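Kastari Hand Gripper: Gallery and Notes From Our Trial
Posted by Ebenezer Akpalu, Jun 28, 2020

I promised a few of you I'd put up a proper page on the Kastari, so, finally, a page! We've had ours since April and I have used it nearly every working day. Quick version for anyone in a hurry: it's the hand-held kind, you carry it around and do the job yourself, and it records what your hand did so you can train an arm later. I paid $907 for the basic set, and the spare finger pads were another $90 (ouch). Nobody at Kastari gave me a discount, and I did ask.

Our arm is a Varnus, the older one with the noisy elbow, and I'd been teaching it new jobs with a joystick. If you've ever tried to teach a robot to pick up a soft bag with a joystick you know how my winter went. With the Kastari you just pick up the bag. That was the whole sales pitch from the dealer, Ekanayake, and I'll admit I rolled my eyes a little, but I had my first useable set of recordings by lunch on day one -- and I'm slow with new toys.

The grip itself is comfortable. I have big hands and my business partner has small ones, and we can both close the fingers all the way without shifting our hold. After a long stretch I do feel it in the wrist, more than in the trigger finger, and I've started switching hands halfway through a batch. The manual says not to mix left and right hands in one batch. I mixed them. Training went fine for us, but you've been warned!

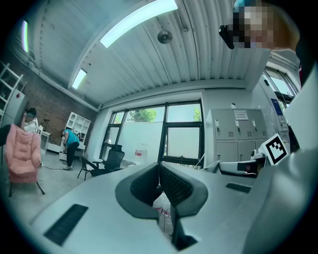
Fingers together over a white plastic item. The grid grooves on the inner faces are what do the holding.

About those fingers. They come together in a V, and I wasn't sure about that shape when I first saw the brochure, because my old gripper had flat parallel jaws and I was used to lining things up square. You get over it in a day or so. Thin, floppy stuff is where I like it best: bags, pouches, the corner of a cloth. Round bottles are okay if you come at them low. Anything heavy and smooth will try to rotate on you, and no amount of squeezing fixes that (I squeezed a lot).

The grooves do fill up with dust if you work with cardboard. I brush them out with an old toothbrush every evening and they're as good as new. Our first pair of pads lasted until late May, and I only swapped them because one had a nick in it from a staple. I still have the other one in a drawer.

Setup was the part I'd complain about. The calibration asks you to hold still in a bunch of poses, and the software is very picky about what "still" means. My first try failed 229 frames in, with an error message that said only "check pose." Check it for what? I wrote to support and got a friendly answer the next morning, telling me to slow down between poses and rest my elbow on something. Worked first time after that. I'd love to see that one sentence printed on the box.

Bright rooms are fine, by the way. I had worried about daylight coming in through big windows and ceiling lights on at the same time, and I haven't lost a session to it so far. What does cause trouble is waving the thing around too quickly. If you whip it from one side of the table to the other you'll see gaps in the track when you play it back, so move like you're carrying soup.

We're up to about 800 recordings now, most of them bag and bottle jobs for a packing customer over in Lollorcombe. The Varnus can do the bag job on its own for most of a shift, with me wandering past to rescue the odd one that slides. The bottle job is not there yet. I think I need more variety in where the bottles start out, and that's on me, not on the tool.

Would I buy it again? Yes, though I'd order the spare pads with it and save the second shipping charge. I'd also ask for the longer cable -- the standard one is always a foot shorter than I want it to be. If you're local and want to try ours before spending the money, send me a note through the contact form and come by some afternoon. Bring whatever object your own robot keeps dropping and we'll have a go at it.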